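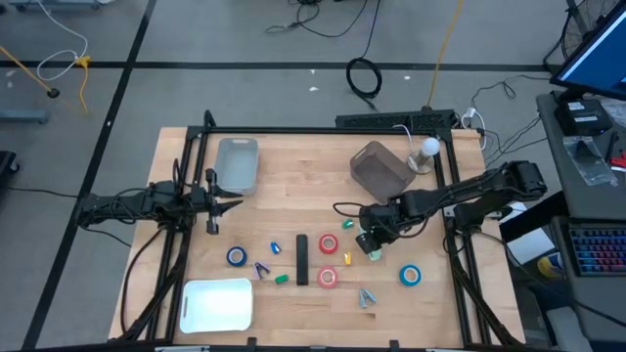
Ticket 577 - right gripper slow to close after controller swap
Status: open
Raised by: Dindo Tan
Rig: two-arm table, Storketti fingers both sides

Monday, 9.24 am
Swapped the right arm from the Katona controller to the Flultska one. Left arm stays on the Katona so we can compare. Same pick list for both: tape rolls, spring clamps, small blocks.

Right gripper closes late. The arm gets to the object and waits, then the fingers move. Left is fine.

10.40 am
Reseated the gripper cable at the wrist and at the base. No change. Swapped the fingers for the spare set - no change either, so I put the old ones back.

1.15 pm
Turned the command rate down on the Flultska. Delay shorter but still there. It dropped the red tape roll on 7 of 24 tries. The left arm dropped none.

3.50 pm
Prernley support asked for the log and the firmware version. Both sent. They want the gripper run with the arm parked, to rule out the motion queue. Will do that first thing tomorrow and add the times to this ticket.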